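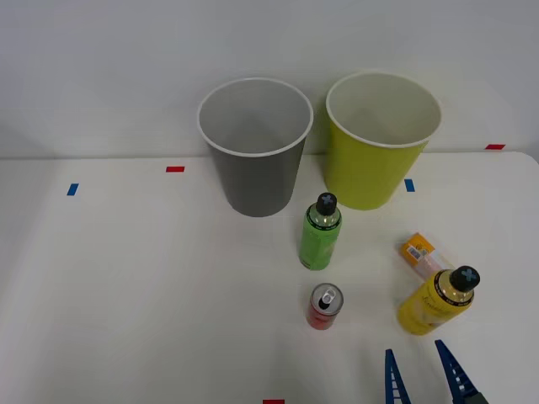
Short courses, short bags
Speaker notes, Vignesh Rajan
Mastbridge Golf Club, September talk evening, 7.30 start

Opening

Hello, thanks for coming out. Say who I am: member here, sixteen handicap on a good week, and for the past few summers completely in love with a nine-hole course that most of you have driven past on the way to the ferry.

Ask for hands: who has played Irkness? (Expect three or four. If Pauline is in she'll put both up.)

Ask again: who has played nine holes anywhere this year, on purpose, and not because it got dark?

Then the number. 1631 yards. Let them work out that it's the whole course, all nine holes, off the back tees. There's only one set of tees, so they are also the front tees.

The place itself

Seven par threes and two par fours, par 29. Laid out on a strip between the coast road and the dunes, with the wind nearly always across you. There are no sand bunkers at all. There are hollows, banks and a ditch, and I've made sixes out of every one of them.

Greens are small. Tell them about the fourth, which is called Kurup after the ship's doctor who gave the land, and which sits on top of a hump like an upturned saucer. You can hit a lovely high wedge into the middle of it and find your ball back at your feet. I've seen a very good player do it three times running and then putt up the bank from the bottom, and he got closer with the putter than I ever have with anything!

Don't go through all nine holes. I did that at Veltuvine and saw people looking at the clock. Fourth, sixth and ninth only.

Sixth: the ditch. Plays along it, not over it. Everyone aims too far left to be safe, and left is where the green slopes away from you. The brave line is the easy one. Took me two summers to believe that.

Ninth: short par four, driveable with the wind behind. Clubhouse window is right behind the green. Pause here for the story of my three wood and the tea urn, if the room's warm. Skip it if it isn't.

What a half-set does to you

Irkness has a house custom that you carry no more than six clubs. It isn't a rule and they won't stop you with a full bag, but there's a rack by the door and people do leave the rest of their set on it.

Mine: five wood, five iron, seven iron, nine iron, sand wedge, putter. Hold up the bag. It's the old canvas one, so mind the strap.

The first time I went round with it I was cross for two holes. I had a shot that was plainly an eight iron and I didn't own an eight iron. So you go down the grip a bit on the seven and swing it softer, or you lean on the nine, and either way you've got to picture the flight before you hit it. By the fifth hole I was having the most fun I'd had in years.

Demonstrate with the seven iron, no ball (keep clear of the projector):
Full swing, ball in its normal place.
Hands down an inch, same swing.
Hands down two inches, ball back, finish at chest height. That's the one for the wind.
Ball right back, putting stroke. The bump and run, the shot you'll play more than any other at Irkness.

Let a couple of people have a go with the bump and run on the mat. Beginners usually do it better than the single-figure players, so pick one of each if they're willing.

Hajnalka's greens

Big thanks to Hajnalka Bárány, head greenkeeper at Irkness, who spent a whole morning walking me round when she had plenty of other things to do. She's looking after the lot with one part-time assistant and a mower she describes as elderly.

Points from the walk:

She keeps the grass in front of each green cut short, well out from the edge, so that a running ball gets a fair bounce. That strip takes as much of her attention as the greens do.

She hardly waters. The turf is mainly fescue and it goes the colour of a digestive biscuit in a dry spell. Visitors come in and tell her the course is dying. It greens up again after rain.

She moves the hole on Kurup less than she'd like. There are only a handful of places up there flat enough to be fair, and they need resting.

Her own favourite is the second. I'd never given it a thought, it's a plain-looking par three with nothing on it, and she stood me on the back edge and showed me how the whole green tips gently away from the tee. I had been coming up short there for two seasons so as not to go through the back. Now I land it on the apron and let it trundle. Lovely hole!

Time

Nine holes with a friend, carrying: 70 minutes. That's my usual, with no rushing and a fair amount of chat. I can be home for supper. In June I can play after supper.

I want to be fair to the full-length game here, in this room especially. I love our course. I'm on the tee sheet here most weekends and I'm not about to hand my locker key in. But there are weeks when I can't find a spare half-day, and I used to just not play in those weeks.

Mention juniors. My niece is nine and she made her first par at Irkness, on the eighth, with a cut-down seven and a putter. She's never asked me how long the course is.

What we could try here

This is the bit I'd really like to talk over with you, so leave plenty of time.

Our holes one, two, seventeen and eighteen make a loop back to the clubhouse. Add the practice hole and the old par three by the pump house and you've got six. I've walked it on summer evenings and it works, with one awkward crossing behind the second green where you'd need to wait for anyone coming down the third.

Suggest: one evening a month through next summer, six clubs each, six holes, drawn partners. Scores optional.

If anyone's nervous about giving up their clubs, they can borrow from the box. I've been collecting odd irons from car boot sales and there are now 50 of them in my garage, which my wife would be glad to see the back of. Bring a few in tonight. Leave them on the table at the side and let people waggle them in the break.

Questions I got at Veltuvine

Does it count for handicap? Ask the secretary at Irkness. I play there for fun and have never put a card in.

Can you take a trolley? Yes, though the path up to Kurup is steep and I wouldn't.

What would you leave out if you had to drop to five clubs? The five wood. Then the room argued for ten minutes and it was the best part of the night, so if questions are slow, ask them this one.

Do you need to book? Not in the evenings. Put your money in the box by the door and off you go.

Sign-up sheet for the summer loop is on the clipboard, pen on the string. Irons back in the car before the bar closes.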